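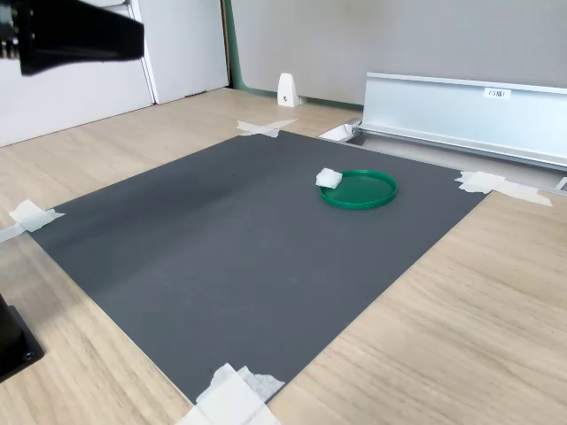

Chapter 6
Emulsions in Skin Care Products

6.1 Introduction

Most creams and lotions sold for the face and body are emulsions. An emulsion is a mixture of two liquids that do not dissolve in each other, normally oil and water, in which one is spread through the other as small droplets. The liquid that forms the droplets is called the inner phase. The liquid surrounding them is the outer phase.

When water is the outer phase, the product is described as oil-in-water (O/W). These products feel light and rinse off easily. When oil is the outer phase, the product is water-in-oil (W/O). Cold creams and many barrier creams belong to this group – they spread more slowly and leave a film on the skin.

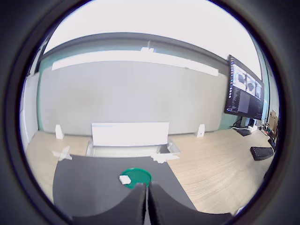 Figure 6.1 Round green plate on a dark gray mat.

6.2 The Role of the Emulsifier

Oil and water separate on standing unless a third material is present. An emulsifier has one end that is drawn to water and another that is drawn to oil. It collects at the surface of the droplets and slows their merging. The choice of emulsifier largely decides which type of emulsion forms. Bratu and Manole compared 21 hand creams and found that droplet size alone was a poor guide to shelf stability; the thickness of the outer phase also had to be measured.

Three terms are used throughout this chapter. Creaming is the rise of droplets toward the top of the container. Flocculation is the gathering of droplets into loose clusters. Coalescence is the joining of droplets into larger ones, and it cannot be undone by shaking.

Section 6.3 covers the heating and mixing of the two phases. Preservatives are treated separately in Chapter 8.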